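Sorting Small Parts on a Covered Bench

Small components are easier to find, and harder to lose, when the bench is covered with plain dark cloth. The notes cover choice of cloth, fitting, working order and cleaning. They apply equally to a kitchen table used for repairs.

Choice of cloth

Use a matt or near-matt black fabric with a close weave. White, pale and bright metal parts show clearly against it. Black screws and rubber washers do not, and should be sorted on a pale tea towel or a sheet of paper. Felt gives good grip but sheds fibre, which collects in threads and hinges. Towelling should be avoided, as the loops catch on burrs and wire ends.

The cloth should overhang the front edge by 26 cm. A shorter overhang pulls back on to the bench when leaned on. A longer one gets caught by the knees or by a drawer.

Fitting

Iron the cloth once and store it rolled on a cardboard tube. Light wrinkles do no harm, but a sharp fold will hold a 3 mm ball bearing and hide it. Fix the back edge with two spring clamps. Leave the front edge free so that it can be lifted to tip stray parts towards the middle.

Cables are best taken off the back of the bench. Where one has to cross the cloth, use a pale cable or mark it with strips of light tape, as a thin black lead on black fabric is easily snagged.

Containers

Parts go straight into a container as they come off. Shallow tubs with straight sides are preferable to bowls, which tip when a hand rests on the rim. Place the tub near the middle of the bench, within reach of either hand, and lower each part in before letting go. Dropped parts bounce.

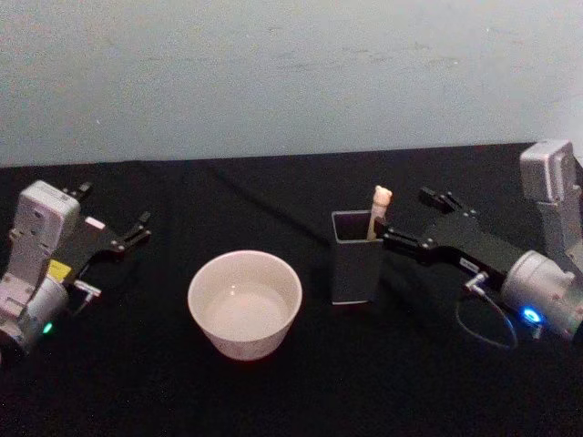 Label the tub on its side, not on the lid, as lids get swapped. A set of 8 tubs is enough for most household jobs. Our own store at Waneck has 192, and the same rule is applied there: one type of part per tub, and nothing left unlabelled after Wednesday's clear-up.

Cleaning

Shake the cloth over a tray before washing and run a magnet across the contents. Brass, aluminium and plastic parts will not be picked up and must be looked for by eye. Wash at 30 degrees without fabric softener, which leaves a film that attracts dust. Do not tumble dry.

Scuffs on the wall behind the bench can be removed with a damp cloth and a little washing-up liquid. Test a low corner first if the paint is matt.

Notes compiled by Sylvie Morin. Revised in May.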